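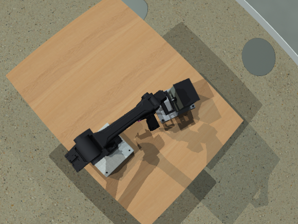
The simulated bench from overhead, with the arm on one plate and the box on the other.

The Pause

I'd been at Rindbridge for seven weeks when they gave me the lever job, and I was so pleased to be given anything that I said yes before I'd heard the end of the sentence.

The end of the sentence was that I'd be finding out whether we could throw away Fondness.

Fondness was our controller. It had been our controller for years, well before my time, and it was written almost entirely by a woman called Jarmila Vaněk who sat by the window and ate satsumas. I'd assumed the name was short for something technical. It wasn't. She'd had to call the folder something on the first day and that was the word in her head. The new one was called Gotberg, and we'd be paying for it, and it came with a very thick manual and a man on the phone.

"It's just a comparison," my manager said. "Same arm, same fingers, same lever. All in simulation, so you can't break anything."

People kept telling me that I couldn't break anything. I think I had the look.

The set-up was simple enough. A black arm on one metal plate, a grey box on another, and sticking out of the box a handle. The arm had to come in, get its fingers round the handle and work it without wrenching the thing off. You'd do that with Fondness in charge, then you'd do it with Gotberg in charge, and you'd start the arm somewhere slightly different every time so neither of them could get comfy. We'd do 900 runs each. I had a spreadsheet. I'd coloured in the headings.

The fingers were already settled, thank goodness. There'd been a great row about fingers the year before (I heard it from four different people, in four different versions) and the winner was a set called Paulík, the soft-looking pink ones with the hollow in the middle. Everyone else in the office called them the prawns. I called them the prawns too, after a bit, once I felt I was allowed.

So I set it going and I watched. You don't need to watch, I should say. The whole point is that you go and have lunch. But I was new and it was mine, and I sat there with my chin on my hand for most of a morning watching a pretend arm go after a pretend handle over and over, and I was perfectly happy.

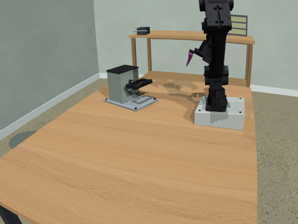 It was during that morning that I noticed the pause.

Fondness would bring the arm across, quite briskly, fingers open, everything going nicely. Then just before it got to the handle it would stop. Not for long, less than a second. You could have blinked and missed it if you'd only seen it once, but I'd seen it a great many times by then and I'd started holding my breath along with it. Across, down, stop. And then in it went, gentle as you like.

Gotberg didn't do that. Gotberg went across and down and in, all one movement, like somebody grabbing the last sandwich. It was lovely to look at. It was also faster, a lot faster once you'd multiplied it up, and faster was the column my manager cared about. I wrote "unexplained delay before contact" next to Fondness and felt like a proper engineer.

Then I thought I'd better explain it, so I went looking in the code.

Have you ever read somebody else's diary? I haven't, but I imagine it's like that. Jarmila's notes to herself were all through it. There were bits that said DON'T TOUCH THIS and bits that said WHY and one that just said "sorry, September". And right in the middle of the part that closes the fingers there was a line telling the arm to wait, and next to it she'd written: let it have a look first.

Well, I laughed. There was nothing for it to look with! We had cameras in the scene, one up above and one down by the wrist, but those were for us, so we could watch. Fondness took no notice of them at all. It worked off the positions of the joints and that was it. It was waiting for the sake of waiting.

I took the line out. I made a copy first, I'm not a monster, and I called the copy Fondness Two and put it through the same 900 runs overnight. I went home thinking I'd saved the old thing's life. Same careful hands, no dawdling. I'd worked out what I was going to say in the meeting and I said some of it out loud on the bus.

In the morning it had missed the handle 23 times.

I checked the proper Fondness. It had missed 4.

I don't mind telling you I went a bit cold. I looked at the misses one after another, from the camera by the wrist, and they were all the same sort of miss. The prawns would come down with the arm still shivering very slightly from having stopped so fast, you could only see it if you slowed it right down, and they'd close on the wrong bit of nothing.

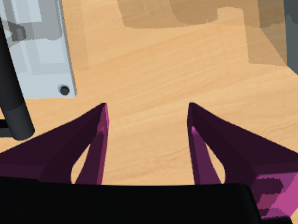
I got up and went over to the window.

I hadn't really spoken to her before, apart from good morning. She had a satsuma on the go and she put a piece of it on a tissue on my side of the desk, without asking, the way you would for a child or a horse.

"I took out your wait," I said.

"Ah," she said. "Did you put it back?"

"It's a copy. I haven't touched yours." I ate the piece of satsuma, mostly to have something to do. "It says it's having a look. But it isn't looking at anything."

"No. It's for the wobble." She wiggled her hand about and then held it still. "You bring it in fast, it wobbles, you let it finish. I could have written that, I suppose. I was on my own here then, it was late. I wrote what it looked like."

I asked how Gotberg managed without one, and she rolled her chair across to my desk (she really did roll, all the way, paddling with her feet) and we slowed Gotberg right down. It was clever, you had to give it that. It began braking much earlier, so there was hardly any wobble left to wait for. Jarmila watched it three times through. I kept glancing at her face and couldn't get anything off it.

"That's nice," she said. "That's how you'd do it. How many does it miss?"

"Seven."

"And mine's four."

"Yours is four."

"But it's quicker."

"It's a lot quicker," I said, and I felt dreadful.

She nodded and paddled back to the window. I sat and looked at my spreadsheet with its coloured headings. Then I crossed out "unexplained delay" and put in "settling time, deliberate", and I put her name beside it, which wasn't at all the style of the thing.

The meeting was on July 3, 2023. I know that because it's at the top of the report, and I've still got the report. They picked Gotberg. I'd have picked Gotberg, if I'm fair, and when they asked me I said so, and Jarmila was in the room and said so as well, before I'd even finished. My manager asked if anybody had any worries. The man on the phone said he certainly didn't.

I did have one. I'd run it again the night before, with the handle made stiffer, and Gotberg hadn't liked that nearly as much. I said we might want to be able to slow it down for the last bit, just as an option. Somebody wrote that down.

It took me most of the afternoon to find where it should go. You won't see it unless you go in looking, and it's switched off unless you ask for it, but there's a line in there just before the fingers close, and I copied her note across exactly as she had it.

I sent her a message to say it was done. She sent me back a picture of a satsuma, and then, a minute later, a list of everything I'd got wrong in the braking.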